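Warrier Replay - session review and labelling software for hand-held grippers

Version 6, desktop edition

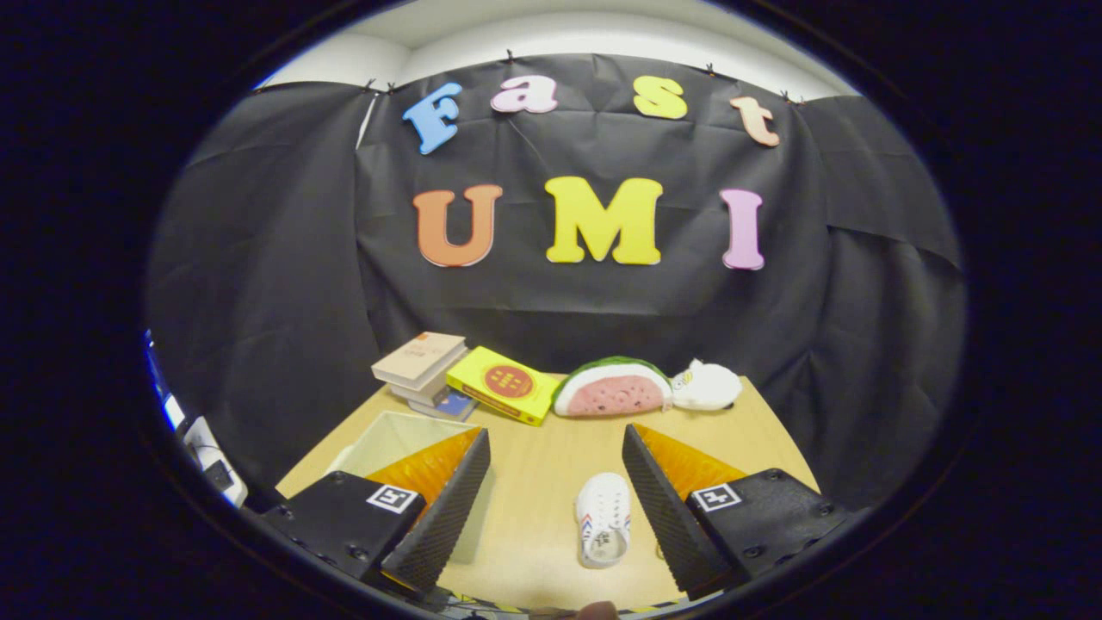
Wrist view in Replay: white shoe between the open fingers, marker visible on each finger mount.

Warrier Replay opens recordings from hand-held grippers and gets them ready for training. It reads the wrist video, works out how far the fingers are open, lines that up with the motion track and lets an operator cut, label and export the result. It runs on an ordinary office computer. A graphics card speeds up the first import but is not needed after that.

Finger opening

Replay finds the square marker on each finger mount and measures the gap between the two. If one marker is hidden for a short time, the value is filled in from the frames on either side and shown in grey on the timeline. Longer gaps are left blank and listed in the import report. The fill limit is set to 20 frames when the software is installed and can be changed for each project.

Fisheye video

Round images are handled as they are. You can label on the original picture or switch to a flattened view, and points carry over between the two. Lens settings are stored with the project - a second gripper with the same lens can share them, but we suggest a separate calibration.

Labelling

Mark the start and end of each task with two keys. Object names come from a list you write yourself, so "shoe", "box" and "soft toy" mean the same thing to everyone on the team. Labels can be changed in bulk. Each change is kept in the project log and can be undone after the file has been closed.

Checks before export

Replay flags dropped frames, jumps in the motion track and clips in which the gripper never closes. Flagged clips stay in the project but are left out of the export unless you tick them back in. On the Clovton test set, 1,132 of 1,411 clips passed with the standard settings.

What it does not do

Replay does not train or run policies, and it does not drive an arm. For playback on hardware, use Rikis, our motion planner, which opens Replay projects directly.

Licence and support

One licence covers one computer and includes updates within version 6. Team licences use a small licence server on your own network. Projects made in version 5 open without conversion, but they cannot be saved back to the older format.

Sold and supported by Jimgate. Trial copies are the full program with export switched off.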